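Hondix 443 Cartridge Filter Pump: Review After One Full Season

Reviewed by Bernadette Costello

The Hondix 443 is a replacement filter pump for above-ground pools with soft or framed walls. I bought mine to replace the pump that came in the box with the pool, which moved water but did not clean it. This review covers installation, running, cartridge life and noise. It does not cover the saltwater version, which has a different seal kit.

What is in the carton

Pump body with the filter housing attached, one cartridge, two hoses, four hose clamps, two threaded adapters, a strainer and a printed manual. The clamps are the thin stamped type and I replaced all of them before the first fill. The adapters fit both pool outlets without tape. The manual covers three languages and the English section is clear except for the wiring page, where the timer diagram is printed upside down relative to the text.

Installation

The pump has to sit below the water line and on a level base. I used a concrete paver on packed sand. Two screws hold the feet down. If you skip them the body walks slightly at startup and pulls on the lower hose, and the lower hose is the one that leaks.

Fit the hoses dry, then open the lower valve first and let the housing fill. Open the air release on the lid until water comes out, close it, open the upper valve, and start the motor. The manual puts the air release step after the motor start. Ebuka Nwosu, who installs pools for a living and looked over my setup, told me to ignore that order. I tried it the manual's way once and the pump ran dry for long enough to get loud.

The power cord is short. Local code where I live requires a protected outlet at a set distance from the water, and the cord did not reach it from the side of the pool where the outlets are. I had the outlet moved. Check this before you order.

Running

I ran it 8 hours a day on the timer through the swimming months. With a clean cartridge the return flow is strong enough to set up a slow rotation of the whole pool, and debris collects near the middle of the floor where a hand vacuum can get it. As the cartridge loads up the rotation drops off. I stopped reading the pressure gauge and used that as the signal to rinse.

Fine dust is the weak point. Pollen and leaf bits are caught well. After a windy week the water stayed hazy until I added clarifier, and the old pump was no better.

The timer loses its setting when the power goes out. It does not warn you. We had two outages and after the second I found green walls.

Cartridge life

I used three cartridges over the season. The manual recommends more frequent changes than that. Rinse from the outside in, with a fan spray, and let each one dry fully before it goes back in rotation. The end caps on the original cartridge began to separate in the second month. The spares from Akport had firmer caps and cost a little less. They seat correctly, though the lid takes more force to close.

Noise

A steady hum, audible from the patio and not from inside the house with the windows shut. The Mizuno unit my neighbor Ultan Coughlan runs is quieter, and it also costs more and has a smaller housing.

Winter storage

Drain plug is on the underside, so the pump has to come off its base. Remove the lid gasket, wipe it, grease it, and store it flat. Mine was stored hung on a nail the first winter and took a set. A new gasket is a stock part.
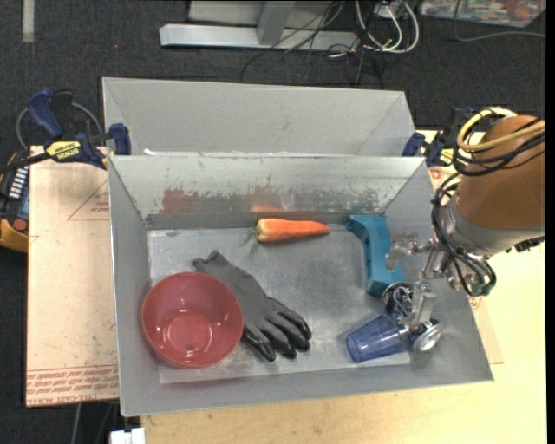 GUDULCOMBE, 3/9/18

Update before the second season. I took the pump out of storage and bench tested it. Motor starts without hesitation. The strainer had a hairline crack at one tab, which may have been there last fall. Hondix sent a replacement under warranty and asked only for the receipt. The hoses have stiffened and I will change the lower one before filling in April.

Rating

Flow: good
Filtration: fair on dust, good on everything else
Timer: poor
Parts supply: good
Supplied clamps: replace them

I would buy it again for a pool of moderate size. For a large one, look at a sand filter.

Comments (2)

Rónán Brennan
Same separation on the end caps here. Does the Akport cartridge need the spacer ring or do you leave it out?

Bernadette Costello
Leave it out. With the ring in, the lid will not lock.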